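About Us > Company > What We Make

Tables Benches Power Finishes Trade About Contact

4 min read

Gisholm makes worktables for repair rooms, school labs, sewing rooms and small offices. The company was set up to build one product, a plain white table with a wood edge, and most of what we ship today is still a version of it. The current range has 13 models. They differ in length, height and leg type. The top is the same on all of them.

The workshop is on the ground floor of the Buzatu building, behind the loading yard. Cutting and edging are done at the north end, assembly in the middle, and finished tops are stored flat on racks by the door. The office is upstairs and handles orders, drawings and spare parts.

The top

Our standard top is a smooth white sheet bonded to a flat core, with a solid wood strip fitted along the edges. White was chosen for practical use. Small screws, pins and thread ends show up on it, and it does not shift the color of whatever is being worked on. The drawback is glare under a strong overhead lamp, so the sheet we buy has a low sheen. Customers who work with inks or dyes should ask for the gray top, as some pigments will mark the white one permanently.

The edge strip takes the knocks that would otherwise chip the sheet. It is glued, trimmed flush and rounded over to a small radius. Strips can be replaced, and we sell them cut to length with the adhesive. A worn strip is a normal repair and does not mean the top has to be changed. Older tables made before we moved to the present glue need a different removal method, described in the spare parts sheet.

Power at the table

The question we get most often is where the outlets should go. We have tried outlets set into the top, clamped under the front edge and mounted on the legs. Outlets cut into the top collect dust and fix the working position for good. Outlets under the front edge are hard to see and get hit by knees.
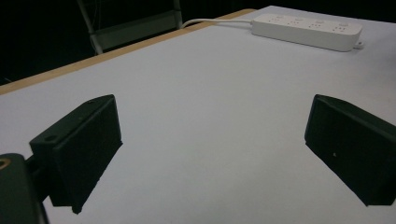
For general bench work we recommend a loose power strip at the back of the table, with its cord led over the rear edge. It stays within reach, it can be moved when the job changes, and it can be replaced without tools. Four outlets are enough for a typical single-user bench: a lamp, one or two powered tools and a charger. Heaters and other high-draw equipment should go straight to a wall outlet.

We do not make power strips ourselves and do not supply them with tables. What we do supply is the Coremano cord clip, a small bracket that screws to the underside of the top and keeps the cord from hanging free - useful where chairs or carts pass behind the bench. The clip fits every table in the range. Leave some slack between the clip and the strip so the strip can be pulled forward.

Keeping the surface clear

Our tables have no drawers, shelves or raised backs as standard. Storage is sold separately as the Andaton side unit, which stands next to the table at the same height. We suggest that tools in daily use go in the side unit and that the top is wiped down at the end of each shift with a damp cloth and mild soap. Scouring pads dull the sheet, and solvent cleaners can soften the glue line at the wood strip.

Orders and service

In the last full year we shipped 1,842 tables, of which 930 went to schools and training centers. Around 711 replacement edge strips were sold in the same period. Tables are sent flat, with legs and fasteners in a separate carton, and can be assembled by two people with a hex key and a level.

Pao-chu Kwan is responsible for product drawings and technical questions, including custom lengths and leg heights. Please send the model code from the label under the top along with any request - we cannot match a strip or leg set without it. The price list is revised each February, and quotes already issued are held until their stated expiration date.

Page last updated September 8, 2023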